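How do I stop a candy box from turning into one pink lump?
Posted by Ebere Ogundipe

I put assorted wrapped candy out for guests in a low cardboard box on the flowered tablecloth. Within a day everyone has dug to the bottom and it looks ransacked.

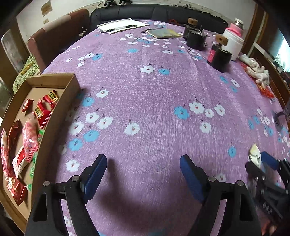
Do I sort by color or by size? My aunt says by size – she also irons socks.

Cormac Lenihan
Size. Big packets at the far end, small ones near the guests. Red on red vanishes, so slip something green between.
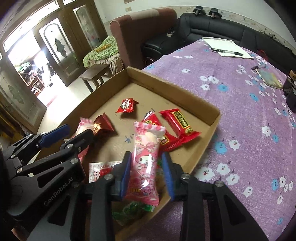 Leave gaps too. A full box invites digging, and people dig like badgers. Refill from a bag in the kitchen, 2 or 3 at a time.

Tanko Anozie
just use a bowl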